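Shared Kitchen in Drarham to Close for Drain Repairs

December 18, 2018

The shared kitchen on Seltberg Street in Drarham will close for six days after the holidays while a plumbing crew replaces the old drain line under the building. Renters were told by letter this week. 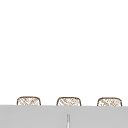
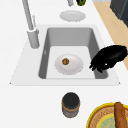
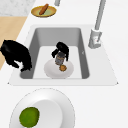
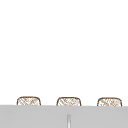 The line dates from when the building was a bakery and has backed up three times this year. The last backup, in early December, sent water into the storage room and spoiled about 200 pounds of flour.

"We kept paying to have it cleared and it kept coming back," said Ignacio Orellana, who manages the kitchen. "It has to come out."

Grewal Plumbing won the job and will dig from the alley side, so the front entrance and the parking lot will stay open. The alley will be closed to cars during work hours.

The kitchen is used by 20 small food businesses, most of them bakers and caterers. Those with orders due that week can book time at the Arnent Hall kitchen, across the river, at the same hourly rate. Night hours will not be offered there.

Oriana Tapia, who makes tamales for two grocery stores, said she plans to cook ahead and freeze what she can. She said the bigger problem is cold storage, and she is still looking for a place to keep her stock.

Renters must empty their shelves and lockers before the work starts. Rent for the closed days will be taken off the January bill.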